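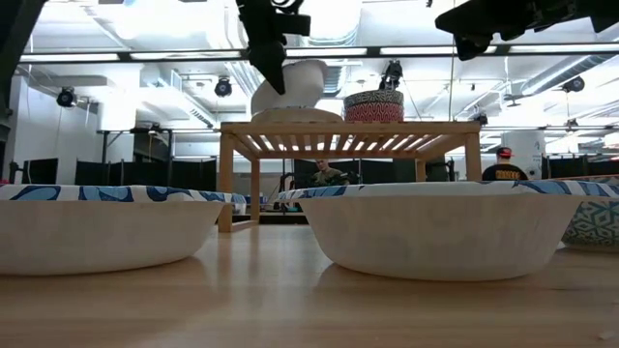 About Skarine

Hi, and thanks for clicking on the page most people skip. I'm Ekaette Afolabi, I started Skarine, and I still write everything on this site myself, which you can probably tell.

What we do is gather examples. When somebody wants a robot arm to learn how to pick up a bowl, or put a cup back on a shelf, or clear a table after lunch, it helps a lot to have that same job done many, many times by a person steering the arms, with everything recorded. We're the people who do the steering. We set the table, run the task, save it, move everything a little, and run it again. Then we do it some more!

I got into this sideways. I was working at Cordier, a small company that built sorting equipment for warehouses, and my job was mostly fixing what the machines got wrong. After a while I noticed that the arms did great with boxes and fell to pieces with anything a normal person keeps in a kitchen. Paper bowls especially. They weigh nothing, they slide, and they squash if you so much as look at them. I kept bringing in stuff from my own cupboards to try, and my manager (very patient man) finally asked if I wanted to make that my whole job. I said yes, and then a couple of years later I left and made it a company.

There were two of us in the beginning, in a room over a tile shop, with one arm that worked and one that mostly didn't. These days we have a proper floor with high ceilings and a lot of tables, and the arms hang from rails overhead so the tabletop stays clear for whatever we're working with. People sit and work all around the stations while the recording goes on, and I like it that way. It's a busy room.

How a job usually goes

A customer comes to us with a list of things they'd like their system to learn. Sometimes the list is very exact and sometimes it's one line in an email. We talk it over, write up the tasks in plain words ("move the cup from the stand to the bowl on the left"), and pick the props. Picking the props is my favorite part and I will fight anyone on the team for it. We own 509 of them at last count, all on a list, and plenty came from party stores and thrift shops. Patterned stuff is good, plain white stuff is good, and a mix of both on one table is best, with a little wooden stand thrown in so that things aren't all at the same height.

After that come the recordings. Each operator does a practice block first, and those runs get thrown out. The real ones are checked by a second person the same day. If the arm bumped something or the operator stopped halfway to think, it gets marked – we don't delete it, because plenty of customers want the fumbles too and it's up to them what to leave out. A typical small order is some 157 good runs of one task. Bigger ones go on for weeks.

We keep track of it all in Flindlow, which is our own software and is not pretty. It knows which props were out, who was steering, which table, and what the instruction said word for word. Customers get all of that along with the recordings.

Things people ask me at parties

Do you need to be an engineer to work here? Nope. Our operators have been bakers, a school bus driver, a dental assistant, and a guy who repaired accordions. Steady hands help. So does being okay with doing the same thing over and over with a podcast on.

Do you build the robots? No, and please don't ask me to fix yours. We use what the customer uses when we can get it, and our own setup when we can't.

Is it boring? Some afternoons, yes. Then somebody gets a stack of bowls apart on the first try and the whole row claps.

Working with us

Most of our customers are small research teams. Our longest-running project is Dritent, a set of table-setting and clearing tasks that we've been adding to since we moved in, and it's a good place to start if you'd like to see how we write things up before you order your own. Ask and I'll send you a sample.

We're also nearly always looking for operators, with day and evening shifts plus a short one on Saturday mornings. Training is paid. Use the contact form and put "operator" in the subject so it lands in the right pile, and tell me a bit about what you do with your hands, whether that's knitting or bike repair or cake decorating. I read those first.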